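Musty smell in a wool blanket that was stored in a cedar chest, can it be saved?
Home > Fabrics & Furnishings > Cleaning

Posted by Ülle Lukoševičius

Hi all! I inherited a big wool blanket from my aunt, woven at the old Drakos mill, and it had been sitting folded in her chest for years (she never used it, it was "for guests"). It came out smelling like a wet basement. I've had it on the line since Tuesday and the smell is better outside, but the second I bring it in, there it is again. The tag says dry clean only and the one place near me wants 80 dollars, plus they couldn't promise anything. Has anyone fixed this at home without shrinking it? I'm scared of the washing machine after what I did to a sweater.

Fotini Pappas
Member, 3,479 posts

Oh, don't give up on it! I've done four or five of these now. Skip the machine completely. Mix one part white vinegar to three parts water in a spray bottle, mist both sides lightly (damp, never soaked) and hang it in the shade with a breeze going through. Test a corner first in case the dye runs. Then do it again two days later, and brush it with a soft clothes brush in between.

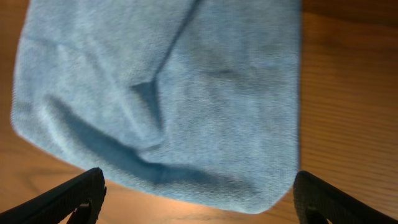
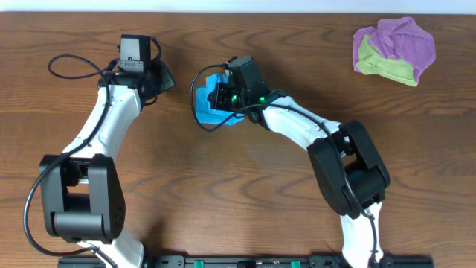

Cloth on the wooden table, first picture.

If it still smells after that, put it in a big lidded tote with an open bowl of baking soda and leave it alone for a week. Don't pour the soda on the wool, you'll be shaking it out until June.

And air out the chest too!! Otherwise you're right back where you started. I sanded the inside of mine lightly and it smelled like cedar again.

padora_flamer

just pay the cleaner. 80 is nothing if its a nice one, a new wool blanket is 200 easy

Lallon

Vinegar worked for me, but it took three rounds. Check for moth holes while you have it out in daylight.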